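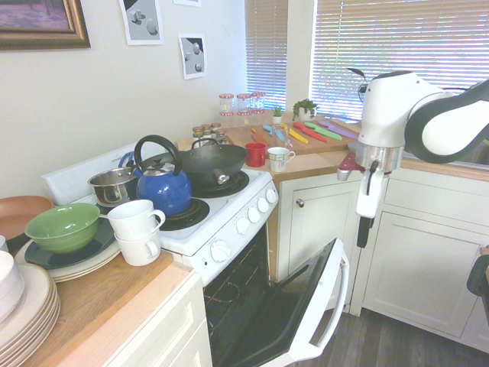 7/11/25

きょうのロボット部は、閉館の放送が流れるまでやってしまった。帰りの電車でもまだ頭がぐるぐるしていて、寝る前に書いておかないと絶対に忘れるので書く。

秋の課題は「台所の片づけ」。Hilde Van Hecke先生が年度の初めに出した三つの候補のうち、いちばん面倒そうで、いちばんみんながやりたがったやつだ。去年の先輩たちは積み木を箱に入れる課題だったから、台所になっただけで急に生活の匂いがしてきて、わたしはもうそれだけで嬉しい。やかん、中華鍋、重なったお皿、マグカップ。どれも形が違うし、つかむ場所も違う。積み木なら上から行けばだいたいなんとかなるのに!

今夜の主役は青いやかんだった。班の中ではTamiaという名前で呼んでいる(アームのほうはDodura。名づけたのはJorisで、由来を聞いても教えてくれない)。黒い持ち手が上にアーチを描いているから、指を下に向けて降ろせば簡単に引っかかると思っていた。甘かった。一回目は持ち手の手前で指が閉じた。二回目は入ったけれど、持ち上げたらくるっと回って注ぎ口がこっちを向いた。Şengülが「こっち見てる」と言って、しばらく全員使いものにならなかった。

原因はたぶん、つかむ位置が真ん中からずれていること。Annelies が持ち手の一番高いところを目標点にするように書きかえて、降りる速さも半分に落としたら、そのあとは六回続けて持ち上がった。六回! 最後の一回は、下ろすときの音までやさしかった。コトン、という感じ。録音しておけばよかった。

わたしの担当は記録と、つかみ動作の後半。春から数えて、試行の記録がきょうで900行になった。目標は1,000行で、発表会までには余裕で届きそう。ただ、最初の200行は項目の書き方がばらばらで(犯人はわたし)、「失敗」としか書いていない行がやたらと多い。何がどう失敗したのか、三月のわたしに聞きに行きたい。きょうからは「指が早い」「回った」「届かない」「落とした」に分けて書くことにした。これだけで表を見る気になるから不思議だ。

マグカップの相談もした。コンロの左に白いのが二つ重ねてあって、上のだけ取るのが次の目標。Stijn Boersmaは取っ手を狙う派、わたしは縁をはさむ派で、ホワイトボードの前でけっこう真剣に言い合った。取っ手は二つとも右を向いているから、彼の言うことも分かる。アームは右から来るわけだし。でも取っ手を引っぱったら下のカップまで一緒についてこないか? 絵を描いて説明したら、絵が下手すぎて馬の話だと思われた。結局、両方試して多く成功したほうに決めることになった。負けたほうがワッフルをおごる。

オーブンの扉については、開けたままの状態から始める案が通った。閉める動作は見ばえがするし、わたしは発表会の締めにしたいと思っている。ただ扉が手前に大きく出てくるので、アームの通り道を考え直さないといけない。肘のあたりがどこを通るのか、指先ばかり見ていると本当に忘れる。これはJorisが紙に通り道を描いてくれることになった。彼の図はいつもきれいで、見ているだけで自分も分かった気になってしまうのが困る。

六色のナイフは今年の課題には入れない、と先生。残念! まな板の上に並んでいるのを見ると、色ごとに選んで取らせたくてたまらなくなるのに。来年の後輩にゆずる、とŞengülはもう先輩みたいな顔をしていた。

夕飯は家で冷めたスープを立ったまま飲んだ。流しに自分のマグカップがあったので、縁をつまんで持ち上げてみた。いける。取っ手でもやってみた。これもいける。くやしい。

次までにやること。
・古い記録の項目をそろえる(せめて半分)
・縁をはさむときの指の開き幅を決める
・Anneliesにケーブルを返す
・Stijnに見せる絵を描き直す。今度は馬に見えないように

もう日付が変わりそう。まだ全然眠くない。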